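Eslow Community Forum > Clothing and Household > Storage and Care

Topic: Winter clothing on hangers or folded?

Heike Görtz (moderator), Jul 3, 2022
Members are invited to comment on the storage guidance before it is revised. The present text advises that all corduroy be kept on hangers.
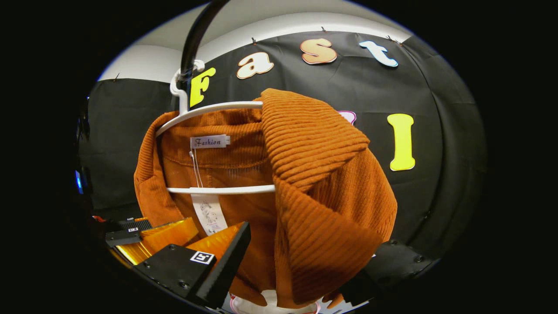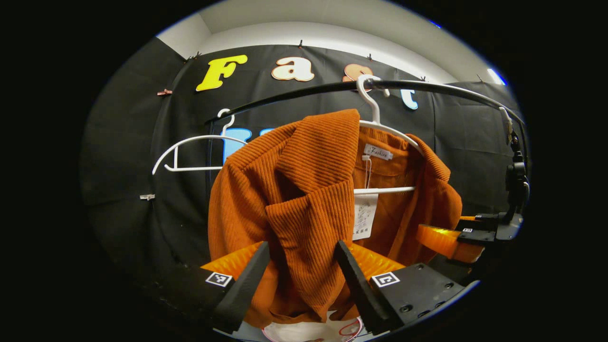 Orange corduroy on a white plastic hanger

Reading time: 4 min

prurkell_member
I support the present text. Folding flattens the ribs, and a crease set in January remains in spring.

Flulance
I respectfully disagree. Heavy garments stretch at the shoulders over a long season. I propose folding with tissue between the layers.

prurkell_member
A wider hanger would address the stretching. Tissue does not prevent creases in a full drawer.

eslow_reader
Could the guidance treat jackets and trousers separately? My trousers have been folded for years without harm.

Heike Görtz (moderator)
The request is noted. Draft wording for trousers may be posted below, with a limit of 500 words.

Flulance
I will submit wording for trousers. My objection regarding jackets stands.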